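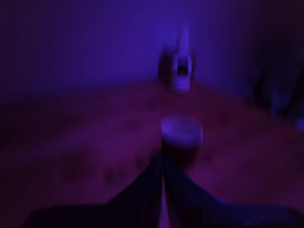

Two-finger gripper lined up on a short round object, with a taller bottle farther back. Violet lighting.

Basenska Gripper Kit: Gallery

Clollenden sells the Basenska as a bench kit for small labs and packing rooms. The price is $2000 and covers the gripper, the mounting plate, a power supply and 3 sets of finger pads. Muthoni Kimaro tested one at our Illby shop over six days, under white light first and then under colored lamps.

Test notes

Setup took nearly 30 minutes, most of it spent on the mounting plate. The printed manual skips the cable order, so use the online version.

Short containers need a slow approach. We lowered the speed in the Basenska software before working under the purple lamps and left it there for the rest of the test.

The software is easy to learn. Saved positions can be renamed but not sorted, and that gets annoying once the list is long.

Spare pads ship from Clollenden separately. Ask for the soft set if you handle thin plastic.

Posted March 14, 2020. The full review is on the Kits page.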